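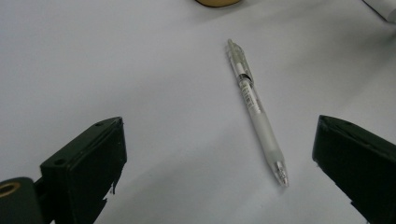 Fig. 3: Retractable pen with clip.

Setting up the pen cup

Your Valell desk set is made up of a ceramic bear cup and retractable pens. Choose a flat, level spot on the desk.

1. Wipe the desktop with a soft cloth and let it dry.
2. Stand the cup on its base, at least 100 mm in from the edge.
3. Turn the cup so the bear faces the colour and side you like best. 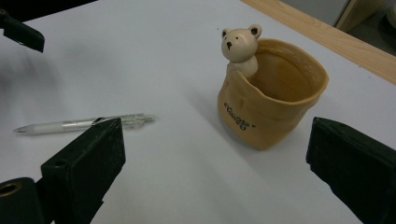

Fig. 4: Bear cup upright, pen lying to its left.

4. Click each pen closed before putting it away.
5. Lower the pens in one at a time on the side away from the bear.

CAUTION: Don't drop pens in from a height. The glaze can chip.

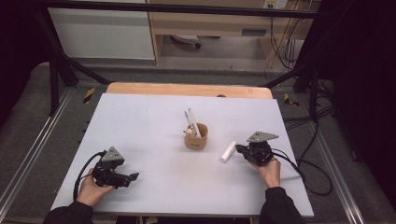 6. Lean the pens the same way so the clips don't catch. If the cup rocks, take one out and try again.

Note: Keep the total weight of the contents under 110 g. Scissors and metal rulers belong in a drawer.

7. Once the pens are in, clear away anything left on the desktop.

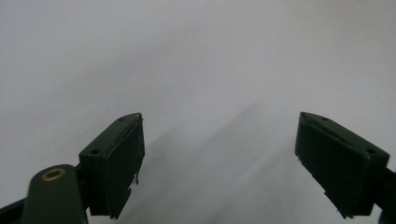 Page last changed: August, H. Mutiso

Cleaning

Empty the cup and wash it by hand in warm water, no hotter than 60 °C. Dry the inside fully before the pens go back.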